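Why Does Wood Have Wavy Lines?

Go find something wooden. A table is great, but a chair, a door, a ruler or a spoon will do. Got it? Now put your nose up close and look at the lines. Some of them run straight, like lines on notebook paper. Others swoop and bend and ripple like water in a pond.

Those lines are called the grain, and every single one of them was made by a living tree. Your table is a kind of diary! Once you know how to read it, you'll never walk past a wooden door the same way again (your family may get tired of waiting for you).

How a tree grows fatter

A tree grows in two ways. It gets taller at the tips of its branches, and it gets wider all the way around its trunk. The getting-wider part is the part that makes grain.

Just under the bark is a layer so thin you could hardly see it without a magnifying glass. It's called the cambium (say it: KAM-bee-um). The cambium is the tree's wood factory. All through the growing season it makes new wood on its inside, so the trunk gets a fresh coat of wood every year, like a person putting on one sweater over another and never taking any of them off.

In many places, spring is a busy time for trees. There is usually plenty of water, the leaves are opening, and the cambium works fast. In a lot of trees, the wood it makes in spring is lighter in color. Later in the summer it slows down and the new wood is packed more tightly, so it often looks darker. By November, in places with cold winters, the factory has shut its doors until spring.

One light band plus one dark band makes one year. Scientists call it a growth ring.

If you ever see a stump, you can count the rings from the middle to the outside. A stump with 14 rings came from a tree that was probably a little older than a kid in seventh grade. A stump with 200 rings came from a tree that was already growing before anybody had ridden in a car, flown in a plane or talked on a telephone. Wide rings often mean good years, with lots of rain and sunshine. Skinny rings often mean hard years. Maybe it was dry, or maybe bigger trees were hogging all the light.

Rings are round, so why are the lines on a table long?

Good question! The answer is that it all depends on how you slice the tree.

Picture a big carrot. Chop it straight across and you get circles. Now take another carrot and slice it from top to tip. No circles this time. You get long shapes running down the slice. It's the same carrot, just cut a different way.

A log works like that too. A stump shows you the rings from the end, so they look round. Most boards are cut the long way, so the saw slices down through the sides of the rings. What you see on the board is the edges of all those layers, one after another, stretched out into lines.

And here comes the best part. Trees are not perfect tubes. A trunk is fatter at the bottom and thinner at the top. It may lean a bit. It has bumps and dips where branches once poked out. When a flat saw blade goes through all those lumpy layers, the flat board catches them at odd angles, and you get arches and waves and swirls. Map makers draw hills with curvy lines in much the same way.

Three cuts and what they look like

Sandro Negri has been making furniture in the town of Pendberg for a long time, and he let us ask him anything we wanted. He keeps offcuts (those are the leftover ends of boards) in a big bin by the door, and he says kids are better than grown-ups at guessing how they were cut.

"Grown-ups look at the color," he told us. "Kids look at the shapes. The shapes are what you want."

These are the shapes he showed us.

Plain-sawn boards are cut straight through the log, slice after slice, like a loaf of bread. They have big arches in the middle, a bit like a stack of pointy church windows. People sometimes call them cathedrals. Toward the sides of the board the lines get closer and straighter.

Quarter-sawn boards come from a log that was first cut into four wedges. The lines run close together and pretty straight, and boards cut this way don't bend out of shape as easily. In oak you may also spot shiny flecks. Those are called rays, and the tree used them to move food sideways through its trunk.

Rotary-cut wood is the wild one. The log spins around while a long blade peels off a thin sheet, just like you'd unroll paper towels. Because the blade keeps sliding in and out of the rings, the patterns come out big and wandering. Thin sheets of wood are called veneer, and they can be glued on top of something else to make a fancy-looking surface.

So if you find a tabletop with wide, sweeping curves in one place and tight bands in another, stop and have a good look. The same layers of wood can look stretched out or squeezed together, depending on how the blade met them. Where the blade skims along a layer at a low slant, the band looks wide. Where it cuts through more steeply, the bands look narrow.

Knots, dents and other clues

A knot is the dark, round spot where a branch grew out of the trunk. The trunk kept putting on its yearly sweaters, and they wrapped right around the bottom of the branch. Follow the grain near a knot with your finger. See how it curves around, like a stream going around a rock?

A dent is different. A dent happened to the wood after it was cut. Somebody dropped something, or a chair bumped it, or a fork got away. You can tell a dent from a knot because the grain doesn't bend around it. The lines just go on through as if nothing had happened.

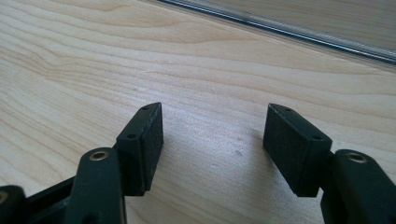 Dents are part of the story too. The tree wrote the first half, and the people who use the table are writing the rest. Sandro has a workbench from an old school in Skutason that is covered in scratches and nicks, and he has never sanded it. He likes to wonder who made each one.

You might ask why wood dents at all when it seems so hard. Well, wood is made of tiny hollow tubes. When the tree was alive, many of those tubes carried water up from the roots. Think of a giant bundle of drinking straws, all glued together side by side. Press hard on one spot and you squash the straws. Woodworkers can sometimes lift a small dent with a damp cloth and a warm iron, which makes the squashed tubes swell up again. (That's a job for a grown-up, and not one to try on the kitchen table without asking!)

Try it: make a grain rubbing

You will need thin white paper, a crayon with the wrapper peeled off, 2 pieces of tape, and some wood you can feel the lines on. An old cutting board or a rough plank works best. Very smooth tables look wonderful but they don't make good rubbings, so save those for looking.

Ask before you start.
Tape the paper down over the wood.
Lay the crayon on its side and rub gently, all in the same direction.
Keep going until the lines show up.
Move the paper to a new spot and make another.
Write on the back where you made it.

Dark crayons work better than light ones. If nothing shows up, press a little harder, or try the back of the board. Ours came out best on a fence post!

Here's a trick for smooth wood. Get down low so your eyes are level with the top, and look across it toward a window. Then walk around to the other side and look again. Some light parts may turn dark and some dark parts may turn light! The tiny tubes point in slightly different directions, and they bounce the light different ways.

Is it real wood?

Some tables only look like wood. They have a picture of wood printed on the top. Be a detective and check these things.

Look at the end of the board. If real lines on the top carry on over the edge and down the end, you may be looking at solid wood.
Look for a repeat. A tree never draws exactly the same swirl twice, but a printer does it all the time.
Look underneath. The bottom is often where the secret is.

Don't worry if you can't decide. Veneer is real wood on the top and something else beneath, and it fools plenty of people.

Words to know

Cambium: the thin layer under the bark that makes new wood
Grain: the lines and patterns you see in wood
Growth ring: the wood a tree makes in one year
Knot: the place where a branch grew
Ray: a path that carries food sideways through a trunk
Veneer: a very thin sheet of wood

One more thing to look for

Next time you're in an old building, look up. The roof beams might be older than anything else in the room. One barn near Lamptey has a beam that was cut in 1477, and you can still see its rings at the end where the saw went through. We stood under it for ages with our heads tipped back, trying to count, and lost our place every time.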